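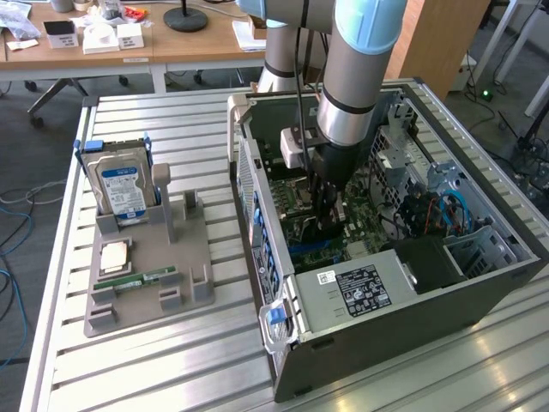 Do we need to teach the arm every part position again when the fixture plate gets moved?

Only the plate corner. All the part positions are stored relative to it, so re-teach the corner post, save, and run the check program at low speed before anything else.

Print this page | E-mail this page

January 5, 2019

Came in to get the PC assembly task ready for the Salem students. Mwajuma Were had the key and stayed through lunch. The students are back next week and the task has to be in a state where they can break it.

Started with the fixture. The RAM blocks on the Dillow plate were printed too tight and the module had to be pushed down by hand, which the arm can't do without tripping the force limit. Filed both blocks and it seats now. Reprint later with more clearance – the file is in the Nedesen folder, old version still on top, don't use that one.

The CPU recess is fine as printed. Left it alone.

Then the approach to the board. The case lies on its side, so the gripper comes straight down, and the trouble is the walls. Last term's path came in low over the drive cage and clipped it. Changed the path so the arm travels at 200 mm above the case rim, stops over the socket, and only then goes down. Slower, but the students can see what it is doing.

Ran the descent with an empty gripper, 15 times. It stopped short on 2 of them with a force warning. Both were right after I had leaned on the table, so I clamped the case and tried again with my hands in my pockets. No warnings. Will still log it.

Mwajuma wants the students to write the descent themselves instead of getting ours. I would give them the travel moves and let them do the last part. We settled on that. She is rewriting the handout and taking out the page on suction cups, left over from September.

Hard disk pick not tested. The caddy tabs stick up and I think the fingers will touch them if we grip from the top, so it may have to be held lower on the sides. Somebody please try this with the speed turned down before the students do.

Notes for whoever is next:

Jendden controller was updated. The old programs load, but the tool offset comes up as zero. Set it by hand every time until we hear back from them.

Do not plug in the PC power supply. It is there for weight and for the cables to be in the way like in a real case.

Thermal paste stays in the drawer. We are placing the CPU dry.

To do: reprint RAM blocks, test disk pick, find the short hex key, second copy of the check program on the class drive.

Filed under: Workshop Notebook, Student Robotics, PC Assembly Task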